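How to Sort and Pack Tableware for a Big Family Dinner

Updated April 5, 2021

I love this job. I know that sounds strange, because most people at a family banquet would rather be near the dumplings, but give me a table full of bowls and a few empty bins and I'm happy for the whole morning! My aunt Yuk-lan Kwok taught me how she does it for the big July dinner, when 60 of us eat in two sittings, and I've been using her way ever since for birthdays, potlucks and one very crowded housewarming.

You don't need anything fancy. Raid the garage first.

What you'll need

One big plastic tub with straight, strong sides (the kind you'd use for a bus tub in a restaurant is perfect)
Two or three smaller bins for spoons and other small things
A serving tray
A tablecloth you can wipe down
Clean dish towels, more than you think
Masking tape and a fat marker

Step 1: Cover the table

Spread the cloth before anything comes out of the cupboard. A wipeable one is great here, and a cloth with a printed pattern of lines is even better, as you can line your bins up against it and see right away if one is creeping toward the edge. Smooth out the wrinkles, especially where the heavy tub will sit.

Step 2: Wash and dry everything first

Yes, even the things that were clean when they went into storage. Ours live in a closet under the stairs from one dinner to the next and they come out dusty. Dry each piece by hand, including the foot ring underneath, where water loves to hide. Spoons take the longest. Put on some music!

Step 3: Sort by shape before you pack

Make a pile for plates, a pile for bowls, a pile for spoons and a pile for the odd stuff. Square plates and round plates don't belong in one stack (they slide around on each other and you'll hear it in the car the entire way). While you sort, run a fingertip along each rim. Anything chipped goes straight to one side. Li-hua Chou keeps the chipped ones for plant saucers, and her balcony looks wonderful.

Step 4: Plates go in first

Set the plates flat in the big tub, away from the walls if you have the room, with all the corners facing the same way. I stop at 22 for our size of plate. Past that the tub gets so heavy that Siu-ming Chou starts making remarks about his back. If you're driving a long way, slip a towel or a sheet of paper between every few plates.

Step 5: Nest the bowls next to them

Bowls nest beautifully when they're all one shape. Start the stack upright and let it lean a little if it wants to, as long as it leans on something that won't move. If you have a lot of bowls, two short stacks travel better than one tall one. For a bumpy road, tuck a rolled towel into the gap that's left.

Step 6: Give the spoons a bin of their own

Soup spoons are the troublemakers. They don't stack neatly, they slip down between the plates, and then you're fishing for them with 100 other things to do. A small rectangular bin solves it completely. Try to get most of the handles pointing the same way, toward you, and don't fuss over the ones that won't cooperate. When it's time to set the table you can grab a handful by the handles and keep your fingers off the part that goes in somebody's mouth.

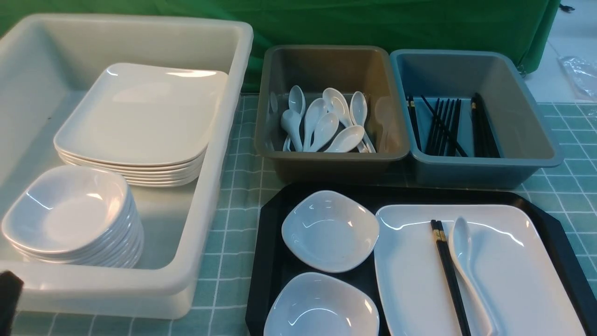
Can I put the bowls on top of the plates to save space?

It's better to keep them side by side. A stack of bowls on top of plates is tippy, and all that weight comes down on one small ring in the middle of the top plate. If you're short on space, use a second tub.

Step 7: Label and load

Tape a label on the short end of each bin, where you can read it once everything is in the trunk. Write what's inside and which table it goes to. The big tub goes in first, flat on the floor, and takes two people. King-fai Chou once carried ours up 6 flights alone and was very proud of himself, but please get a friend to help you.

Step 8: Unpack in the order you'll use things

At the other end, bring in the spoons and bowls first if you're starting with soup. Keep the empty bins under the table, and the dirty dishes can go back into them by shape as people finish. Your next wash-up is half sorted before you've even run the water. Save the tape labels too, they peel off fine and stick again at least once.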